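Color Shift in Interior Wall Paints Under Three Household Lamps

Reading time: 3 minutes
Print | E-mail

Project group: Kvido Doležal, Daryna Tkachuk, Despina Pascu
Supervisor: Beverley Parsons
Submitted 23rd November

1. Purpose

Paint is usually chosen from a small card under store lighting and then seen at home under a different lamp. The project measured how far the color of a dried paint film moves when only the lamp is changed, and whether the shift depends more on hue or on gloss level.

2. Samples

We used 13 paints from the Furnberg interior range, five matte and eight satin. Each was applied in two coats to a white card 80 mm square, with a foam roller, and left for a week before the first reading. Cards that showed roller marks under a side light were repainted. The range has no matte reds, and this limits what can be said about gloss in that part of the color circle.

3. Lamps and measurement

Three lamps were used: a warm LED (L1), a cool LED (L2) and a halogen bulb (L3). All were run for 20 minutes before use. The lamp was fixed above the card at 45 degrees and the sensor pointed straight down, inside a box lined with black felt. The sensor was an Adeyemi handheld unit on loan from the physics lab. It was zeroed against the white tile supplied with it at the start of each series.

With 13 paints and three lamps there were 39 combinations. Each was read 18 times, in six groups of three, with the card turned a quarter turn between groups. Three readings were lost when the battery failed during the halogen series, leaving 699. Values were converted to L*a*b* and the difference between lamps was expressed as a single distance.

4. Results

The largest shifts were found between L2 and L3, as expected. Grays and off-whites moved mostly along the yellow-blue axis. Pinks and purples moved along both axes, and two of them changed enough that all three of us gave them different names under different lamps. Greens moved least. Gloss had a smaller effect than hue, although the satin cards gave a wider spread from one quarter turn to the next – probably from slight waviness in the card itself. 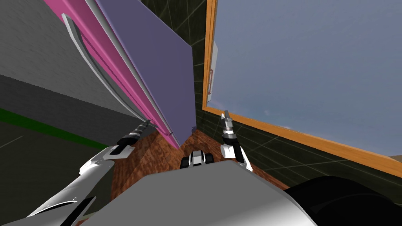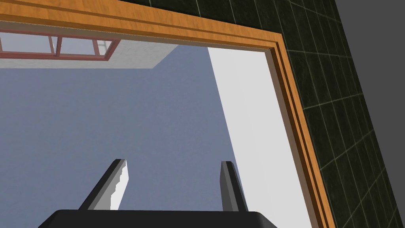
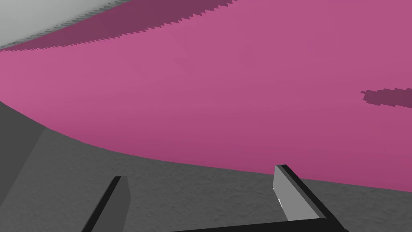

Figures 4 to 6. Interior surfaces.

All readings in this report come from flat cards, and the results should be applied to flat walls only. Shape produces variation of its own, separate from any change of lamp. The large pink surface in Figure 6 runs from a lighter, warmer pink near the middle to a deeper magenta toward the lower right, and a sensor placed at those two points would report two colors. A difference of that kind cannot be separated from a lamp effect unless the reading position is fixed to within a few millimeters. We tried one rounded sample in September, a painted plastic bowl, and dropped it after the first series did not repeat.

5. Sources of error

The halogen bulb was a used one and its age was not recorded. Room temperature was not controlled. The conversion to L*a*b* assumes a standard observer and takes no account of how the eye adapts to a lamp after several minutes, so the distances overstate what a person would notice in a room lit by one lamp only.

6. Further work

The next step would be to repeat the series with matte reds from another range and a new halogen bulb. The raw readings are stored in the course folder under the project name Boltutby. The sensor must be returned to the physics lab before the end of term.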